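药瓶与瓶盖的整理：台面、分组、清洗、存放

适用范围：家中常备的塑料药瓶，包括白色不透明瓶和琥珀色半透明瓶，以及拆下后单独放置的瓶盖。玻璃瓶、滴管瓶、喷雾瓶的做法不同，本页不涉及。

整理前先清出一块平整的浅色台面，木桌即可。白色瓶盖在浅色木面上反差偏小，光线要从侧面来，盖沿的阴影才看得清楚。

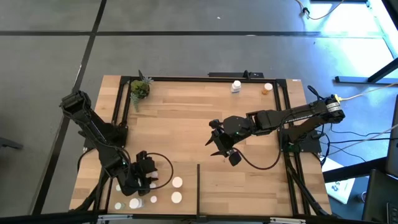
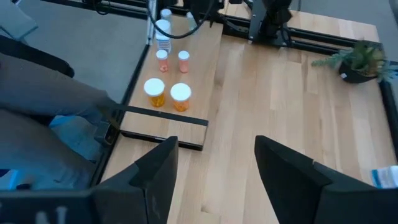
一、分组

先按瓶身大小分，再按颜色分。大瓶与小瓶混放时，小瓶容易被挡住，取用时要挪动前排。排列次序建议为：常用的放前排，少用的放后排；高瓶一律靠后。若台面上有垫高的木板，可把已核对的瓶子移到板上，未核对的留在桌面，两个高度对应两种状态，中途离开再回来也不会弄混。

标签朝外。标签脱落或字迹不清的瓶子单独放一处，不要凭药片颜色和形状猜测内容，交药店辨认。半透明瓶能从侧面看到余量，但看余量不能代替读标签。

处方药与非处方药分开。不同家庭成员的药分开。外用的不与内服的同盒。

二、瓶盖

瓶盖分三种：普通螺纹盖、压旋式儿童安全盖、卡扣盖。外观都可能是白色圆片，翻过来看内侧才分得出来。压旋式有内外两层，单独转外层会空转并发出咔嗒声，属正常现象。卡扣盖没有螺纹，内沿有一圈凸筋。

散盖按直径归类，用卡尺量内径，不量外径。外径受防滑纹影响，同一规格的读数也会有出入。没有卡尺时，直接拿瓶口试，旋入一圈半后应有明显阻力，盖沿与瓶肩间隙均匀。旋到底仍能晃动的，规格不符，不要勉强使用。

仍装有药的瓶子，只配原盖。安全盖不得换成普通盖。配不上的散盖，留两三个备用，其余回收。

三、空瓶清洗

1. 撕标签。用温水浸泡，水温不必太高，薄壁塑料瓶遇热会变形，瓶口一旦变形便不再密封。
2. 残胶用食用油抹一层，放置14分钟，再用洗洁精擦掉。不要用钢丝球，划痕会积垢。
3. 瓶内用小号瓶刷，螺纹处用旧牙刷。清水冲三遍。
4. 瓶与盖分开倒扣晾干。瓶口下垫一根筷子，留出通气的缝。压旋式盖的夹层存水，竖起来靠墙放，隔夜再用。

瓶内壁仍有雾气时不要盖盖。

四、空瓶再用

洗净的空瓶适合装螺丝、垫片、纽扣、图钉、备用保险丝。不装食品，也不装糖果。装小五金的瓶子贴新标签，写明规格和数量，标签只贴瓶身，不贴瓶盖，盖子容易换错。

我自己用的是Grellen的浅抽屉盒，内高80毫米，矮瓶可以直立，高瓶只能横放。横放时盖子朝同一侧，抽屉底铺一层防滑垫。每格隔板间距按最大瓶径再加10毫米，手指能伸进去夹住瓶身。隔板做得太密，取一个瓶子会带出旁边两个。

标签机是Nedis的旧型号，热敏纸在窗边放一个夏天就发灰，后来改用油性笔写在纸胶带上，效果更好，也便于更换。

五、存放位置

在用的药放在阴凉干燥处，具体温度以包装说明为准。浴室柜、灶台上方、冰箱顶部都不合适，前两处潮湿，后一处有余热。靠近绿植的台面要留意浇水时的溅水。药瓶不长期摆在窗台，琥珀色瓶身能挡一部分光，不等于可以直晒。

有儿童的家庭，药柜上锁，安装高度以儿童站在椅子上够不到为准。整理过程中台面上的药瓶和散盖同样要有人看着，小瓶盖有误吞危险。

搁板承重一般不成问题，药瓶很轻。真正要注意的是前沿挡条，高出搁板面10毫米即可，Allgate的铝制L形条可以直接裁用，长700毫米的一根够做一层。裁口用细锉去毛刺，双面胶粘贴前先用酒精擦净搁板边缘，压紧后静置一晚再放东西。

六、过期药

过期药不倒入水槽，不冲马桶。优先送药店或社区回收点，送之前电话确认是否接收，各处规定不一。带原瓶送去，瓶上的个人信息用油性笔涂黑。不同的药不要倒进同一个瓶子里凑整。

药片受潮的迹象：表面起斑、边缘发软、互相粘连、开盖有异味。出现任意一项即停用，不看有效期。

瓶内自带的干燥剂保留到药用完为止，不取出，也不移到别的瓶里。原装棉花则在开封后丢弃，留着会吸潮。

七、核对频率

半年一次，我定在六月和十二月。每次做三件事：读有效期，查瓶盖是否旋紧，更新清单。清单贴在柜门内侧，列药名、规格、有效期、开封月份四栏。开封月份另写在瓶身的纸胶带上，滴剂和糖浆的开封后期限通常短于瓶上印的有效期，以说明书为准。

清单用铅笔写，划改方便。Kang的磁性夹板吸在铁皮柜门上正好，木柜门需另粘一块铁片，粘在关门时不碰隔板的高度。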